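I don't believe in the January wardrobe clear-out

Print this page | E-mail this to a friend

Every January the same advice comes round. Empty your wardrobe on to the bed, hold each thing up, and if you haven't worn it in a year, out it goes. I did it in Taltby when we moved, and I did it again last winter because my sister-in-law had read a book. I've now replaced most of what I gave away, at full price, so you'll forgive me if I sit this one out.

The one-year rule is what annoys me most. Who made it up? I went to 2 funerals last year and none the year before. By the rule I should have thrown out my black coat and then bought another in a hurry. The same goes for walking trousers if your knee has been bad, or anything smart if you happen to work from home.

Then there's the question of where it all goes. Eirlys Gittins, who used to sort bags at the charity shop in Firkeck, told me they put only a small part of what came in on the rails. The rest went off in a van. I asked where the van went and she said she'd never been told. People drop off three bin liners and drive home feeling lighter, and I can't see what they've done apart from move the pile.
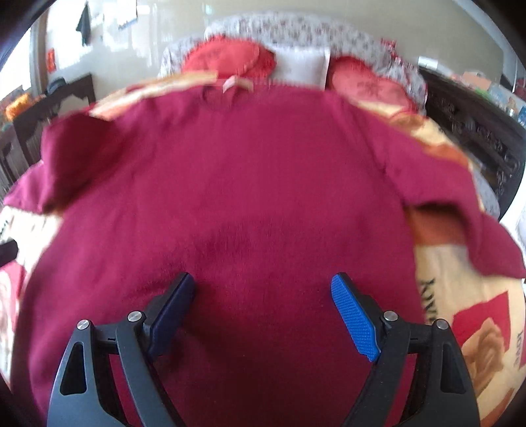
The burgundy jumper. Staying.

Knitwear gets the worst of it, I think. It takes up room, it goes bobbly, and it looks sad on a hanger (it shouldn't be on a hanger). So it's first in the bag. But a jumper can be mended and washed and worn under something else, and the new ones I've tried on lately are thin enough to read through. I'm told they're "lighter for layering". I'm sure they are.

My husband James takes the other side. He says we have too much, and he's right, but he says it standing next to 201 records, so I don't feel I have to answer.

I'd be more willing to listen if the people selling the clear-out weren't also selling the boxes. The Tunov set I was urged to buy last time came with dividers and a leaflet on letting go. The dividers are in the shed now with seed packets in them, and the leaflet I did let go of.

Comments are open if you want to tell me I'm wrong about the coat.

Print this page | E-mail this to a friend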